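# House Rules for Simulated Grasp Tests, and How to Follow Them Without Crying

Last revised 2/24/20. Applies to every pick-and-place job we run in Zerko before it goes anywhere near the real arm at Tillaven. 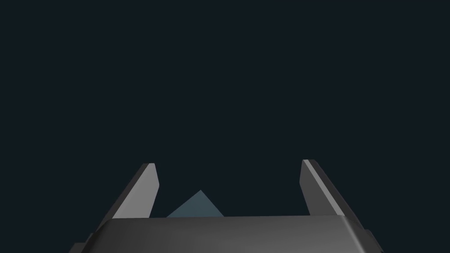

## Who should read this

If you write, run, or sign off on simulated grasps, you. If you only read the charts at the end, also you, because the charts are where most of our embarrassing moments have been hung up for display.

The rules grew out of a bad week in November, when a job called Jaunzems passed every one of its simulated trials and then, on real hardware, pushed its part across the table with great dignity and never picked it up. The simulation had been run with friction set so high that the part would have stuck to a wet fish. The setting was in a file. The file was in a folder. The folder was called "old_do_not_use_2."

So now we have a procedure. It takes most of a morning the first time and less than an hour after that.

## Before you start

You'll need:

- A clean checkout of the Zerko scene files. Clean means no local edits, including the tiny one you made last month and have stopped thinking of as an edit.
- The current gripper model from the Wiris shared drive.
- The test sheet. Blank, please. Copying the last one and changing the title is how we ended up with two jobs that reportedly weighed exactly the same to four decimal places.
- A second person for step 6. They don't have to like you.

## Step 1: Freeze the scene

Tag the scene files and write the tag at the top of the test sheet. From here on, nothing changes until the trials are finished. If you spot a mistake, stop, fix it, make a new tag and start over. Yes, from the first trial.

People ask whether a change of background color counts. If no camera input feeds the controller, it doesn't. If one does, it counts as much as anything else in the scene, and you should be a little worried that you asked. A plain dark backdrop is fine for checking geometry. It tells you nothing about how a vision-based controller will cope with a cluttered bench, so don't let a geometry run stand in for a vision run on the sheet.

## Step 2: Check the units

Open the part model and measure one edge you already know. Then measure the gap between the fingers at full open.

Do this even if the model came from someone careful. Careful people export in inches too. We once had a part come in so large that the gripper spawned inside it, and the physics engine responded by firing the arm into space. It was the best-looking trial we've ever recorded and we are not allowed to use it.

Write both measurements on the sheet, with units. "Looks right" is not a unit.

## Step 3: Set contact properties from the table

Friction, stiffness and damping come from the materials table. They don't come from memory, from a forum, or from whatever made the last run go green.

If your material isn't in the table, pick the slipperiest entry that could reasonably apply and write "borrowed" next to it. A grasp that survives low friction will usually forgive you later. A grasp that needs high friction is a rumor.

Record the simulation time step as well. If halving it changes your results, your results belonged to the time step. Go back to step 1.

## Step 4: Look at it with the gripper open

Before any motion, pause the sim with the fingers open and look at the part from at least two directions. A view from behind the palm is handy for judging how the part sits between the fingers, and it's terrible for judging contact with the table, as the palm tends to hide whatever is lowest. Take the second view from the side.

You're checking for three things:

1. **Centering.** If the part sits nearer one finger than the other, that finger will touch first and shove. A small offset is fine if you meant it. Write down that you meant it.
2. **Face angle.** Parallel fingers like parallel faces. Anything with a peak or sloping sides gives them less to hold the higher you go, and squeezing a slope tends to turn a grip into a push. Plan the contact on faces that can take it, or pick a different approach direction.
3. **Overlap.** No part of the gripper may intersect any part of anything else at the start. Turn on the collision shapes for this one. The pretty mesh and the collision mesh are cousins at best.

Save both views with the test sheet. When a run goes wrong later, these will be the first things anyone asks for, and "I remember it looking OK" has a poor record as evidence.

## Step 5: Run the trials

Run 50 trials per part, per approach direction. Vary the starting position and rotation of the part using the standard spread, and log the random seed for every trial.

A trial passes when the part has been lifted clear, held for 15 seconds, and set down without a drop. All of it. A part that leaves the table and comes back on its own schedule is a fail.

Some things that feel like passes and aren't:

- The part is held by one corner, rotating slowly, like a lamp in a haunted house.
- The part is wedged against the palm and the fingers never closed on it.
- The fingers passed partly through the part. This is a modeling fault. Log it as invalid, find the cause, and rerun the whole set.
- It "would have worked" if the trial hadn't ended.

Don't stop early when things are going well. Don't stop early when things are going badly, either – a half-finished set can't be compared with anything, and the pattern in the failures is usually the most useful thing you'll get all day.

## Step 6: Hand it to someone else

Your second person takes the tag, the seeds and the sheet, and reruns 7 trials of their own choosing. They pick. You go get coffee.

Their results should match yours, trial by trial. If they don't, the sheet isn't complete, however complete it feels. The missing item is nearly always a setting living on your machine. See "old_do_not_use_2," above, and feel a chill.

While they have it, ask them to read your failure notes out loud. If they can't tell what happened from what you wrote, neither will you in a month. "Weird" is not a failure mode. "Part slid toward the left finger before the right one made contact" is.

## Step 7: Write down what you didn't test

Every sheet ends with a box marked **Not covered**. It may not be left blank.

Typical entries: worn finger pads, cable drag, a part arriving upside down, oil, a power cut in the middle of a lift, the table being somewhere other than where the file says it is. Jaunzems had "none" in this box. It was the shortest entry on the sheet and the most expensive.

A simulated pass is permission to try the job on the real arm, slowly, under the normal cell safety rules. It doesn't replace the risk assessment, it doesn't shorten the guarding checks, and it's no reason to put your hand in the cell.

## Naming and filing

Use the job name, the part number, and the scene tag, in that order. Part 806 of Jaunzems is `jaunzems-806-` followed by the tag. It is not `jaunzems-final`, and it is definitely not `jaunzems-final-REAL`.

Keep failed sets. They go in the same folder as the passed ones, with the same care. Deleting them makes the folder look better and the team look worse.

## Common questions

**Can I skip step 4 if the part hasn't changed?**
Has the gripper model changed? Has the approach? Then no. If nothing has changed, reuse the saved views and note which sheet they came from.

**My pass rate is perfect. Am I done?**
Go back to step 3 and lower the friction until something fails. Knowing where a grasp breaks is worth more than a clean column. If nothing ever fails, check that the part isn't glued to the gripper. We have seen this.

**Can I tune the controller between trials?**
You can tune all you like before step 5. During step 5, hands off. After it, any change means a new set.

**Who do I tell if a rule here is wrong?**
Open a ticket on the Zerko board with the step number in the title. Please include what you'd write instead. Tickets that say only "step 6 is annoying" have been received, and are agreed with, and are closed.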